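Equipment Planner, Small Robot Workcells (full time, Irnley workshop)
Posted 2024-03-19

Cuner sets up small robot workcells for shops that build things out of aluminum profile: racks, machine guards, benches, carts. We're growing, our equipment list is growing faster, and we'd love to hand that list to somebody who gets a real kick out of it!

You'd be the person who figures out what we buy, when we buy it and what it will cost to keep running. Arms, grippers, spare fingers, cable, cameras, table covers, profile by the bar. Some of it costs more than a car and some of it comes in a bag of screws, and both kinds can stop a job when they run out.

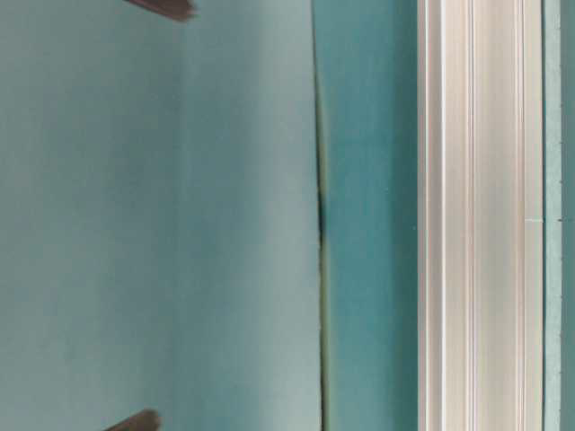
Do I need to have bought robots before?
Experience with any shop equipment is fine, as long as you've had to compare quotes, argue for a budget and live with the result afterward.

What the work looks like

Our current plan covers 30 arms for the Terura project, and the budget has 234 separate lines. You'll take it over from Florin Ardeleanu, who is moving to the design side and will sit one desk away (so ask him anything, he enjoys it). Your first big piece of work will be the December order, when we settle the gripper spares and the profile stock for the coming year.

You'll spend a good part of each week out at the cells. It's hard to write a sensible line for gripper fingers if you haven't watched them close on a bar and asked the technicians which parts they'd want on the shelf. Domnica Husar runs the bench and will show you how we test a new finger shape before we pay for a batch.

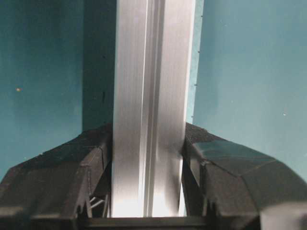
Aluminum profile held upright between two black gripper fingers.

You will also:
Get quotes and lead times, and chase them
Keep the spares list up to date with the bench team
Work out what a second arm adds to the price of a cell, including mounts, cable and setup hours
Write short buying notes that a shop owner can read over coffee
Plan replacements so they don't all land in the same month

That third one comes up with nearly every customer. One arm is cheaper, and for short parts it's often plenty. Long bars are another story, and we want somebody who can lay out both options fairly and let the customer choose.

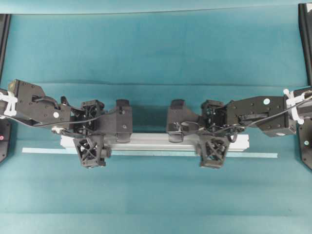
Two arms sharing one long bar over the teal tabletop.

Who we're hoping to hear from

You're happy in a spreadsheet and you like being near machines. You can read a parts drawing, or you're keen to learn. You ask suppliers what happens when a part breaks, and you write down the answer. Maybe you've run a tool crib, a school shop or a maintenance budget. We'd be glad to see any of those.

What you get

Full-time hours, 6 weeks of paid leave, a training allowance you can spend as you like, and a small team that loves talking about this stuff.

How to apply

Send a resume and one page about something you planned and bought for a workplace, including anything you'd do differently now. Address it to Lucian Cozma at the Irnley office and quote job number 529. Everyone who writes gets a reply.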